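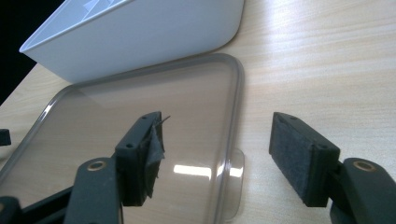
Hand-held gripper at the lid station. The felt on the left finger has torn away from its block.

Ayten Yaman runs demonstration recording for Jirkeo, a project at Brenotia that teaches two-arm manipulation from human examples. Her current task is a lid and its container. The goal is 2000 accepted demonstrations; when we spoke she had 892.

"Acceptance is the slow part," Yaman said. "An operator can finish the task cleanly and I still reject the episode if tracking dropped out."

She began with remote control. Operators drove a pair of arms through a Queiroz console, and contact with thin parts was poor. "You felt the edge late, or you didn't feel it," she said. Hand-held grippers put the operator's own wrist back in the loop.

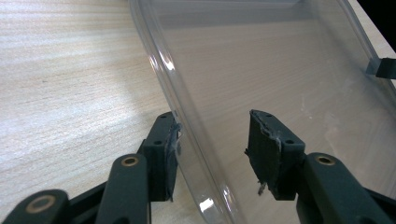
Pad wear is the variable she watches most closely. A changed surface changes the friction, and a policy trained on both conditions sees the same finger motion produce different results. "I log pad state per session. Tape, felt, bare plastic – those are three separate conditions to me." She schedules a pad check every 300 episodes and admits the interval is too long.

Transparent parts add a second problem. Depth readings on clear plastic are unreliable, so the Honeck software she uses for labeling relies on color images and finger width.
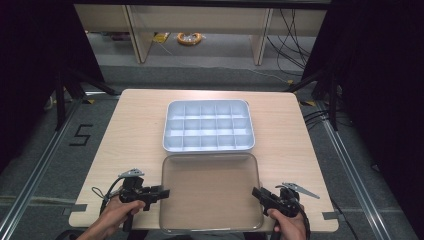 Start poses get less attention in the literature than Yaman thinks they deserve. Her operators begin each episode from a written layout sheet, and she varies it between blocks. In one arrangement the compartment tray sits toward the back of the table with the clear lid in front of it, and the grippers start on opposite sides of the lid. "If the hands always start level, the policy learns level," she said. "I want some episodes where one side is early."

Remote control will return in June, limited to correcting failures on the arms. She has budgeted 3 operators for it.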